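January 14, 2018

**Workshop notebook, procurement and contracts desk. Entry by L. Van der Merwe. Copies to Y. Le Roux, J. Sarmiento.**

Continuation of the notes on subcontract payment terms. The previous entry dealt with the tender questionnaire and stopped at the pricing schedule. The present one covers retention, the payment calendar and the draft wording for the Drollia depot works.

**1. Retention**

The depot contract as drafted allows the main contractor to hold back a share of each interim payment until the works are complete, and half of that share again until the end of the defects period. Peter Jireš has marked up the clause and objects to it on two grounds. The release date is tied to completion of the whole of the works, so that a groundworks firm which leaves the site in the first season would wait for the roofers before seeing its money. The clause also does not say who keeps the money in the meantime, or in what kind of account.

I agree with the first objection and have redrafted accordingly. Release of the first half is now tied to the certificate for the subcontractor's own section. On the second, Yolandi Le Roux prefers a separate account in joint names. This has been used on the Notau culvert contract, where the bank took four weeks to open it, and the first application was already in by then. If we adopt it for Drollia the account must be opened before the letter of intent is issued. To be entered on the pre-start checklist.

A lower limit is also proposed. Subcontracts below £3000 would carry no retention at all. The sums are small and the clerical work of holding and releasing them is the same as for a large package. Jomar Sarmiento is to confirm that the accounts software can be set to skip them without a manual override each month. In the current version it cannot be done by value, only by supplier, and that would not serve.

**2. Payment calendar**

The draft calendar was tried on paper against the Rusivau school extension, using the real applications from last year with the names removed. Findings:

- Applications arriving after the monthly cut-off were carried to the following month without notice to the sender. The contract requires notice. Wording for a standard letter is attached behind this page.
- The surveyor's valuation and the payment notice were often issued on the same day. The notice repeated the valuation figure and gave no basis for it. A one-line statement of how the sum was reached would satisfy the clause.
- Final dates for payment differed between the main contract and the subcontracts by as much as 40 days. The largest gap was in the electrical package, let on the firm's own terms.
- Disputed items delayed the undisputed part of the same application. This should not happen and the procedure must say so plainly.
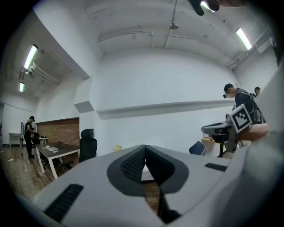

The third finding is the most serious. Where the subcontract has been let on the supplier's own form, our payment calendar has no effect on it unless the order expressly says so. I have drafted a sentence for the front of the order:

> The payment dates in Schedule 4 apply to this order and take the place of any payment dates in the supplier's terms.

Peter is content with the sentence but asks that "take the place of" be checked against the order-of-precedence clause, which lists the schedules after the special conditions. If a special condition deals with payment, it would win. On the Drollia draft there is one such condition, left over from the Skinner framework, and it should be struck out. Ita Moriarty has the clean copy and will make the change.

**3. Social value questions**

Held over from the previous entry. The scoring guide gives 10 marks out of the hundred to local employment and training. Two readers marked the same sample answer separately and came out far apart. The difference lay in whether a promise of apprenticeships counts in full at tender, or only where the bidder names the training provider. The guide is silent. Proposed text: full marks require a named provider, a start date and the trade concerned; a general promise earns no more than half.

Yolandi has pointed out that small firms seldom have a provider arranged at tender stage, and that the proposed text may count against the very bidders the question was meant to help. Point accepted. An alternative is to allow the provider to be named before the start on site, with the promise written into the contract. Both versions to be put to the readers with fresh sample answers.

**4. Corrections to earlier pages**

The note on performance bonds gives the wrong party as beneficiary in the second paragraph. It should read "the employer". The heading "Notau, phase two" should read "Notau, drainage only"; there is no second phase under the present contract.

**5. Actions**

| Item | With |
|---|---|
| Retention clause, second redraft | L. Van der Merwe |
| Bank's requirements for a joint account | Y. Le Roux |
| Accounts software, limit by value | J. Sarmiento |
| Remove Skinner payment condition | I. Moriarty |
| Check precedence clause against new sentence | P. Jireš |

The revised procedure is intended for use on orders placed from April. Orders already placed keep their existing terms. The letter for late applications may be used at once, subject to Peter's initials on the attached copy.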